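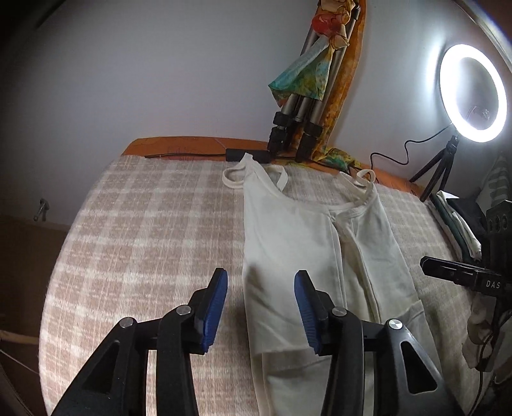 How far ahead should you start packing for a week away?

Two days before you leave is enough for most people. Use the first evening to choose and wash clothes, and the second to put everything in the bag.

1252 shares
25 comments

How to Pack One Small Bag for a Week
By Rhiannon Gittins

I used to be the person who sat on her suitcase to get it shut. I took a hair dryer to places that had hair dryers, and I once carried a pair of hiking boots to a wedding in a town as flat as a dinner plate because I had a feeling there might be a hill. These days I go everywhere with a single soft bag that fits under the seat in front of me, and I've become a bit of a bore on the subject, so I might as well write it all down and be a bore in one place!

What follows is the way I pack for seven nights somewhere mild, the kind of trip where you'll do some walking, eat out a few times, and maybe need to look nice once. If you're headed somewhere with real snow you'll have to wear your bulk on the journey and adjust from there. Everybody else, put the kettle on and come along.

Before you touch a single sock

Look up the weather, and look at the nights as well as the days. I got caught in Bondton last September in a thin cotton cardigan, with lovely warm afternoons and evenings that sent me back to the room by eight o'clock wrapped in the spare blanket. The forecast had told me, too. I'd only read the top number.

Then write down what you'll be doing, one line for each day. It doesn't have to be neat. Mine say things like "train, lunch with Nia, nothing" and "museum if raining." You'll find that most days ask for the same outfit, and that the fancy dinner you've been mentally dressing for since you booked is a couple of hours on a Thursday.

Step 1. Lay everything out on the bed

Get out everything you think you want and spread it flat where you can see it. Please don't do this from memory, and don't do it straight into the bag, which is how I ended up with four black sweaters and no pajamas. Make the bed first so there's a plain surface to work on (and so you're not packing a pillowcase by accident, ask me how I know).

Put tops in one row and bottoms underneath. Underwear and socks go off to the side, and shoes go on the floor on a sheet of newspaper. Leave it all there while you go and do something else for a while. When you come back you'll look at it with a cooler eye.

Step 2. Pick your bottoms and let them boss you around

Two pairs of pants, or one pair and a skirt, plus whatever you travel in. Pick these first. Tops are easy and cheerful and you could match a dozen of them to a decent pair of dark pants, but it doesn't work the other way round. I go for one dark and one medium, nothing that needs ironing, and both with pockets deep enough to hold a phone.

Now take each top and hold it against both bottoms. If it only goes with one of them, it stays home. I'm strict about this and it hurts every time. There's a mustard blouse in my closet that hasn't left the state in years.

Step 3. Choose tops in thin layers

For a week I take five tops: a couple of sleeveless ones, a couple of tees, and a long-sleeved shirt that can be worn buttoned or open. Sleeveless tops are the best things in the whole bag, if you want my opinion. They fold down to almost nothing, they go under a shirt when it's cool, they stand in for pajamas if your luggage wanders off, and you can wash one in a sink and hang it over the shower rail overnight.

Add one warm layer, and make it the nicest one you own, as you'll be in every photo wearing it. Mine is a gray wool cardigan from Onska, bought secondhand and mended at both elbows.

A word about white and cream clothes. I love them for travel because they go with everything, but they do show coffee. I tuck a small bar of plain laundry soap in with my toothbrush and treat spots the same night with cold water, rubbing the soap in from the back of the fabric. Hot water can set some stains, so stay away from it until the mark is gone.

Step 4. Fold, roll, or both

People have strong feelings about this one! My friend Eifion Owen folds everything into tidy rectangles like a shirt shop, and Ayodele Tijani rolls the lot, including her coat. I've tried it both ways and I do a mix.

Roll the soft, stretchy things such as tees, tanks, leggings, and pajamas. Smooth the piece flat with your palms, pushing from the middle outward, until the creases are gone. Fold it in half lengthwise, tuck in any straps so they don't trail, and roll from the hem up toward the neck, snug but not so tight that you wring it. If it springs open, your hem was probably crooked. Unroll and have another go.

Fold anything with a collar or a proper crease. Button every other button, lay the shirt face down, bring the sides in, and fold it up from the bottom twice. Stack the folded things with the collars at alternating ends so the pile stays level.

Sweaters do best folded once across the middle and laid on top of everything else, where they can puff up and fill the gaps.

Step 5. Sort things into cloth bags

You can buy packing cubes, and they're fine, and I was given a set of Minhas ones for my birthday that I still lend out. But I've drifted back to plain cloth drawstring bags. They squash into odd corners in a way a stiff cube won't, they weigh next to nothing, and you can wash them along with whatever was in them. Save them when shoes or sheets come in one, or sew a few from an old pillowcase: cut it to size, stitch up the sides, turn down a channel at the top, and thread a piece of cord through with a safety pin. Nia Parry made me a whole stack while watching a baking competition and told me she didn't miss a single cake.

I use one bag for underwear and socks, one for chargers and bits, and one that starts the trip empty and ends it full of dirty laundry. Don't fill any of them to the top. Leave enough slack that you can press it flat with your hand, then pull the cord, and tie a loose bow you can undo when you're tired.

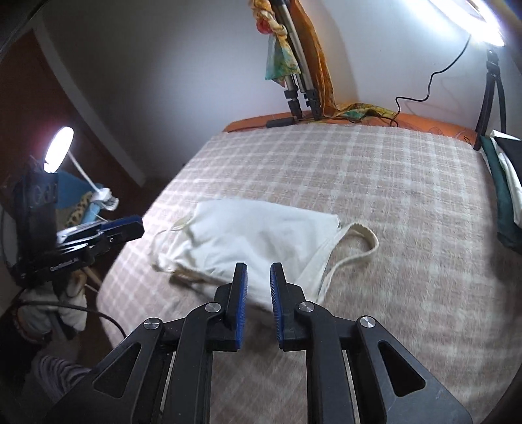
Step 6. Load the bag in the right order

Shoes go in first, along the bottom edge or wherever the wheels are if your bag has them. One extra pair only, stuffed with socks, soles facing out, in a shower cap or an old bread bag.

Next come the rolls, standing up side by side like books on a shelf so you can see every one of them when you unzip. Folded shirts lie flat on those. Cloth bags get poked down into the corners and along the sides. Your warm layer goes on last, with your toiletries on top of it where you can grab them at security. If you're flying, remember that the usual rule for liquids in a carry-on is 100 ml or less per container, and it's the size of the container they care about, so a big bottle with a dribble in the bottom will still get taken off you.

Zip it up without kneeling on it. If you can't, take out a top. (It's always a top.)

Step 7. Carry it to the end of the street

I mean it. Pick the bag up, put your coat on, and walk to the corner and back, ideally up a few stairs. You'll know right away whether the strap digs in or whether you've packed a book you're never going to read. My neighbor Eifion Powell waves at me from his window now when he sees me go by with my bag, and asks where I'm off to, and I have to say nowhere yet.

Washing as you go

Five tops will get you through a week if you rinse a few things midway. Do it the minute you get in for the evening, so they have all night to dry. Fill the sink, swish, leave it for ten minutes, rinse till the water's clear. Then lay the wet piece on a towel, roll the two up together, and press down hard along the roll. You'll be amazed at what comes out. Hang it somewhere with moving air, and turn it inside out if it's going near a sunny window.

When you get home

Unpack the same day, even if it's late and you'd sooner have toast and go to bed. Tip the laundry bag straight into the machine, bag and all, and air out your suitcase with the lid open. While the washing is going round, jot down anything you never wore. I keep those notes in the suitcase pocket, and I read them through the next time I'm standing by the bed with that mustard blouse in my hand.

25 comments
Share this page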